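**Week 5 handout: learning from simulated demos, or why we made you play tiny chess**

Okay, so last time I ran out of room on the board right when it was getting good. Picking up there.

The Reretti method (I keep calling it a method, it's really two tricks stapled together) goes like this. You collect demonstrations in simulation, then you train one policy to copy them. Trick one: every demo is rerun with the pieces and the lighting shuffled a bit, so the policy can't just memorize where things sit. Trick two: the policy predicts a short chunk of motion, 17 steps, and blends it with the chunk before. Without the blending you get that twitchy arm some of you saw in lab!

Our version is called Barnness, and the task is board games. Why chess? Because a square is a wonderfully strict grader. The piece is on C4 or it isn't, and I don't have to argue with anyone over "close enough."

Numbers to copy down:

- 2,000 simulated demos for training
- 80 held-out starting positions for testing
- 5 random seeds per model (please, please report all of them)

We use a five-by-five board, which keeps the reach short and the episodes quick. Captured pieces go off the board onto the table, and that turns out to be a nice extra test, as there's no square out there to aim for.

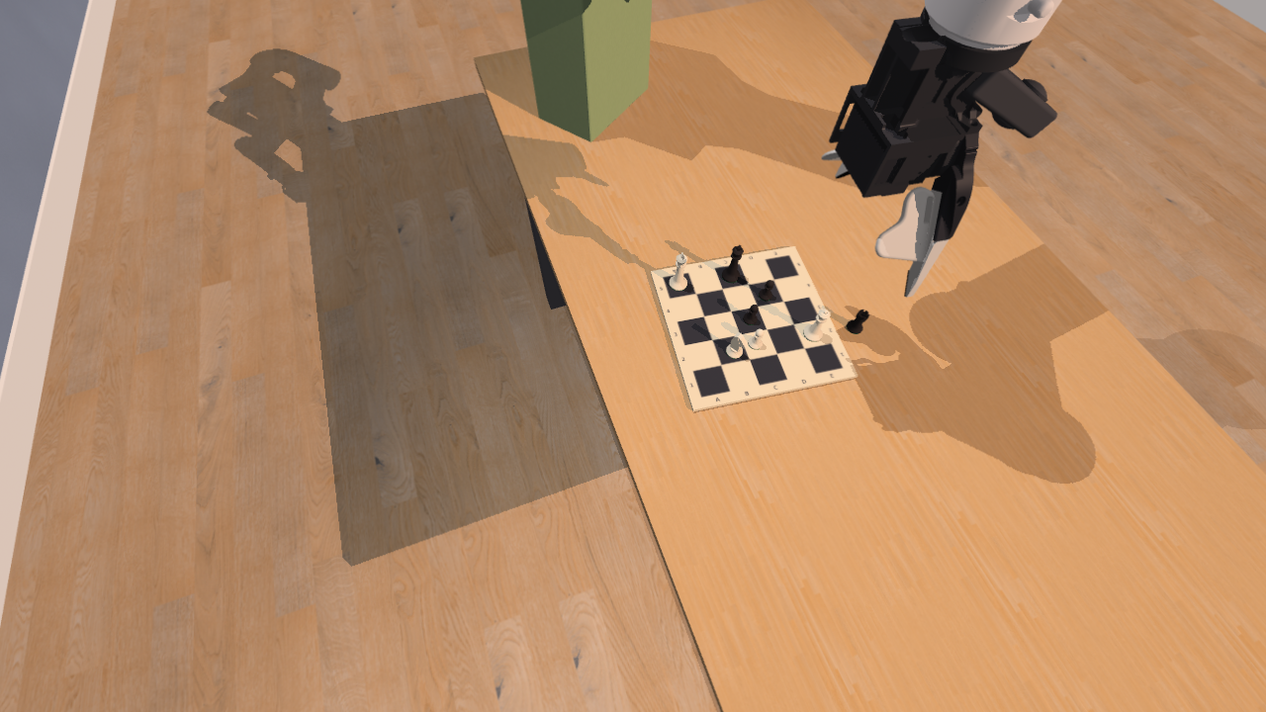
Now, the part people get wrong on the homework. Success on *grasping* and success on *placing* are separate columns. A policy can look great on the first and be hopeless on the second, and if you average them you'll never notice. The Clornonberg baseline did exactly this to me in April and I lost a whole afternoon to it.

For next time, read the Magalhães notes up to the bit on chunk length, then rerun your own model with blending switched off. Bring the plot, even if it's ugly.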